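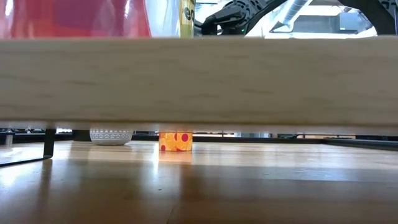

The Equipment Planning Office has completed its review of requests for robot arms and bench fittings for the coming budget year. Most of the requests concern shelf-handling work, in which packages stand on a raised board and bowls and cups are kept on the tabletop underneath. Departments are reminded that the low opening beneath such a board limits the reach of an arm, and that a glossy wooden tabletop like this one gives strong reflections under overhead lighting. Matte bench covers may therefore be included in the same request.

The ceiling for a single bench remains $4,000, excluding the arm itself. Spare fingers and cables from Doltex are to be ordered in lots of eight. Quotations from Bronbridge are valid until the end of May and should not be renewed separately by individual laboratories. Service contracts for the Jarka arms will be paid centrally.

Requests should be sent to Sarla Kandpal in Room 232 by Fri 3 February. Questions about shared benches in the Dimitrov building should be addressed to Rosângela Bragança.

Share 8 | Comments 0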